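Re: [demo-collection] how many episodes before it's worth training?
From: Tudor Husar
Date: Jan 10, 2026
To: demo-collection list

Hashini Herath wrote:

> We're starting a collection on two arms and I'd like to hear how
> others split their time. Right now we record whatever the operator
> feels like doing, one long session after another, and sort it out
> afterward. The first policy trained on that was poor. It drifts
> toward an object, stops short, and hovers there. Do you script the
> tasks? Do you keep the failed grasps? And do you clear the table
> before each take or leave things where they are?
>
> We have 47 episodes of the same pick at the moment, all from one
> operator.
>
> Hashini

Hashini,

I'll take your questions out of order.

On scripting: we do script, but loosely. The operator gets one line of text per episode, such as "pick up the orange block and put it in the ring." How they get there is up to them. We tried a stricter script in July, with a fixed approach path, and dropped it after a week. The policy learned the path and was lost as soon as a part sat somewhere else.

On the table: leave things where they are, and move them between takes. Ours is a wooden top with toys, bricks, scissors, a screwdriver and so on spread over it, and the parts for the task go in among them. When we collected on a bare table (the Hukero set, if you remember my posts on that) the policy did fine until somebody set a mug down. 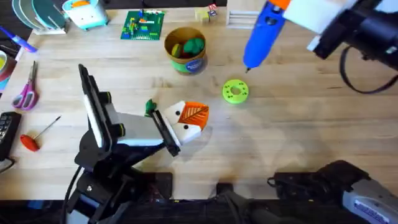

Do both arms need to have a job in every episode?

Only if the task calls for it. We record both arms all the time, and if one has nothing to do it holds still and its joint values go into the file like the others. What you want to avoid is the idle arm being parked in the same pose every time. Change the pose every few episodes, and sometimes start with something already in that gripper. Otherwise the policy reads the parked pose as part of the task.

On failed grasps: keep them, if the operator recovers. A miss followed by a second try that works is the most useful thing we record, and I think it's what you're missing. Your hovering sounds like a policy that has never seen what to do when it's slightly off. We ask operators to miss on purpose in 9 episodes out of every 100 -- close a little early, or to one side, then open, back up and go again. If they miss and give up, we mark the episode as failed and leave it out of training. We don't delete it.

One thing on stopping short. Check your timestamps before you collect anything more. On the Ritchie rig the wrist stream was arriving late compared with the joint values, so the last part of each approach was paired with pictures from before it. Nothing in the playback looked wrong to us. We only caught it by flashing a light and comparing when each stream showed it.
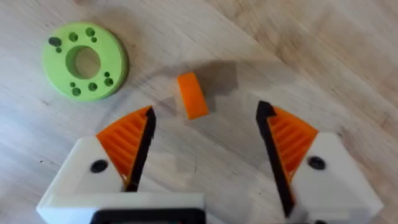
The other thing to look at is how your approaches begin and end. Ours used to start from the same home position, with the gripper already open wide and lined up with the part. Now the operator starts from wherever the last episode left off, and the width of the opening varies too. It makes the recordings look messier, and the operators complained at first. Training on the messier set gave us far fewer stalls in the last stretch before the grasp.

As for the number, 47 episodes of one pick from one operator is enough to find out whether your pipeline works. I wouldn't judge the method by it. Our current set, Vomance, stands at 1234 episodes over all tasks, and the simple picks were usable well before that. Get a second operator in before you add more from the first. People have habits -- one of ours always comes in from the left -- and you won't see them until you have someone else to compare with.

For file layout we write one folder per episode, with the text line, the streams, the joint log and a small notes file. The notes file is free text. I tried to turn it into a form and people stopped filling it in.

I can send you the script that checks the offset between streams. It was written for the Vakirent logger, so you'd have to change the part that reads the files, but the rest should carry over. Let me know which format you're recording in, and whether your wrist cameras and joint log share a clock.

Tudor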